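Call for Participants: Bottle Sorting and Bin Clearing Sessions
Gresasby Materials Handling Study, Brestitz site
Posted 2026-07-22

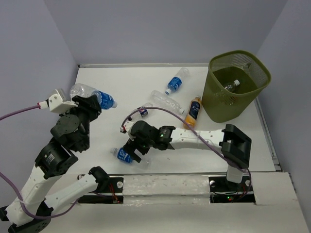

Gresasby is recruiting participants for a series of paid bench sessions on the sorting of empty and part-full plastic drink bottles. The work is manual, seated or standing as preferred, and needs no previous experience. Sessions run at the Brestitz site on weekdays, mornings and afternoons.

Background

Mixed plastic bottles are awkward to sort by hand. Clear bottles without labels are hard to see against a pale surface and harder to see at the bottom of a dark bin. Labeled bottles are easier to find but turn up at every angle, with caps at either end, and small ones get missed beside large ones. The study records how people pick bottles from a flat surface, in what order, how they hold them, and how they place them in a bin. The results will be used to revise the written sorting procedure now in use at Brestitz and at the Sotov depot.

What participants do

Each session consists of 20 trials. At the start of a trial, bottles of different sizes are laid out on a white work surface with walls on three sides. The participant clears the surface into the bin provided, one bottle at a time. In later trials the participant empties the bin and lays the bottles back on the surface according to a printed card.

Bottles range from small single-serve sizes to large water bottles. Some have labels, some do not. All have caps fitted. Bottles are rinsed on the outside before use and are replaced when the plastic splits. Participants may be asked to repeat a trial if a bottle rolls off the front ledge.

Between trials there is a short pause while the surface is reset. Participants do not reset it themselves.

Session details

Length: up to 3 hours, including breaks
Payment: 285 per completed session, in local currency, paid by bank transfer
Sessions per person: one or two, at the participant's choice
Location: Buthelezi Building, ground floor, Brestitz site
Clothing: short sleeves or sleeves that can be pushed above the elbow. No rings, bracelets or loose watches.

A session stopped early by the study team is paid in full. A session stopped early by the participant is paid in proportion to the trials completed.

Who can apply

Applicants must:
- be 18 or older
- be able to use both hands and grip a full 500 ml bottle without discomfort
- have normal vision, or vision corrected with glasses or contact lenses
- be able to read short instructions in English

Left-handed applicants are especially welcome, as the first group in April was almost entirely right-handed. People who took part in April may apply again, but will be placed on a waiting list until new applicants have been scheduled.

Applicants should not apply if they have a current wrist, shoulder or hand injury, or a known skin reaction to polyethylene or to common label adhesives. Staff employed at the Sotov depot are not eligible for this round – a separate round for depot staff will be posted on the internal board.

Data and consent

Hand movements, trial times and placement order are recorded. Faces are not recorded. Each participant is given a number at check-in, and the list linking names to numbers is kept by the study coordinator and destroyed after payment has cleared. Participants may withdraw their data at any time before that point. A consent form is sent with the booking confirmation and must be signed before the first trial.

How to apply

Apply by the form at the Gresasby front desk or by email to the study coordinator, Nosipho Oosthuizen. Include the following:
- full name and a daytime phone number
- preferred days, and morning or afternoon
- dominant hand
- whether one or two sessions are wanted

Applications are handled in order of arrival. Applicants who are not scheduled stay on the list for the next round unless they ask to be removed.

Questions about the bench, the bottles or access to the building go to Unathi Hlongwane, bench supervisor. The building has step-free entry from the parking lot – ring the lower bell, as the upper one connects to a different office. The surface height is fixed. A stool can be requested at booking.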